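## Setting up a world for the Korach server

Read this section before you start the game server for the first time. It assumes you have already unpacked Korach and that the launcher opens without an error. World settings marked with an asterisk in the menu can't be changed later.

### Create the world

1. Open the launcher and choose **Host**, then **New World**.
2. Type a name. Use letters and numbers only. Spaces are turned into underscores, and the name also becomes the folder name on disk.
3. Pick a map type*. **Pikovstead** is the flat farming map with one river. **Gerus** is the mountain map with deep caves and very little wood near the start point.
4. Leave the seed box blank for a random world, or paste a seed from another server. Seeds from the old beta give a different coastline in this version.
5. Set **World radius*** to 500 for a small group. Larger worlds work but take much longer to build on first start.
6. Press **Build** and wait for the bar to fill. The window may say "Not responding" for a while on older machines. Leave it open.

> **Caution:** Closing the launcher during the build leaves a half-written world folder. Delete the folder and begin again from step 1. Korach will not repair it.

### Set the game rules

1. Go to the **Rules** tab.
2. Set **Max players**. The default is 15.
3. Choose what happens to a player's pack on death: *Keep*, *Drop*, or *Drop tools only*. With *Drop*, items vanish after 2 in-game days.
4. Turn **Cave flooding** on or off. On the Gerus map, flooded caves can block the lower mines for good unless someone builds a pump.
5. Press **Save Rules**. The file is written to the world folder as `rules.txt`.

Note: Players who joined before a rule change keep the old death setting until they log out and back in.

### Add the Nwankwo item pack

The Nwankwo pack adds 122 items, mostly kitchen and camp gear, plus two new workbenches. It is optional, but every player needs the same version as the host.

1. Stop the server.
2. Copy the pack folder into `packs`. Don't rename it.
3. Open `packs.txt` and add the line `nwankwo` under the last entry.
4. Start the server and watch the log for `pack loaded`.

If the log shows `pack skipped`, check for a second folder inside the first. Some unzip programs add one.

Storage bins hold one kind of item per slot. Cutlery stacks by color, so white and cream pieces take separate slots.
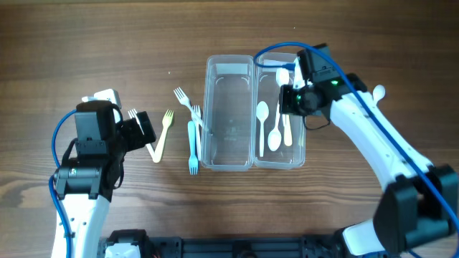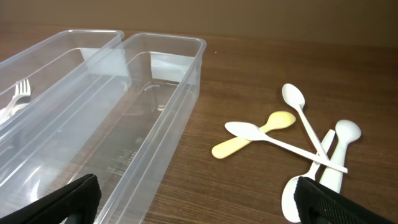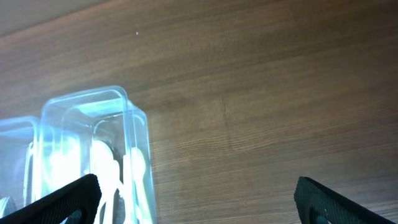
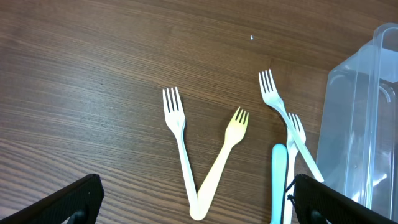

### Back up before updates

1. Type `save-all` in the server console and wait for the reply.
2. Type `stop`.
3. Copy the whole world folder to another drive. Copying only the `region` folder loses player packs and map markers.
4. Install the update, then start the server with no players connected.

The first start after an update converts the world, and a converted world can't be opened in an older version. If a pack fails after the update, restore your copy and go back to the previous installer until the pack has caught up.

Automatic backups are under **Host > Schedule**. They run at 4 a.m. by default and use the clock on the host machine.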